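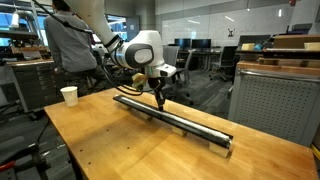
第1页:木桌上的黑色长杆,一端带银色金属盖

(开场,先不翻页)
大家下午好。今天讲小型展览的布展排期,用的是Clirnora展厅十月那一场。展厅面积155平方米,展品413件,大部分是纸质的信件和票据,尺寸小,编目花的时间比上墙多得多。

第2页 排期
我们把工期分成六段,每段结束才放下一批展品进场。请大家看第三段,灯光和展签排在同一天,这是当时最大的失误。灯光组要关掉顶灯调角度,展签组看不清墙面,两边都停了半天。
(停一下,问在座有没有遇到过类似情况)

第3页 展签
展签正文上限100字。Cosimo Zanetti写的初稿平均超出一倍,删减由他本人完成,编辑只标出重复的句子。字号按站立阅读距离定,打样贴在墙上看过再付印。Tondik印厂交货要四个工作日,改一个错字也是四个工作日。

第4页 照度
信件类展品照度压得很低,观众进门后眼睛需要适应。入口处留了一段过渡走廊,墙面刷深灰。Hourani厅没有走廊的位置,改用两道布帘,效果差一些,观众经常在帘子中间停下来。

第5页 撤展
撤展顺序与布展相反,装箱单沿用进场时的编号。Gokell那批借展品先走,点交时双方都要签字,复印件留一份在展厅。
(时间不够就跳过本页,直接进提问)

提问环节留十五分钟。排期表的空白模板放在门口桌上,需要的请自取。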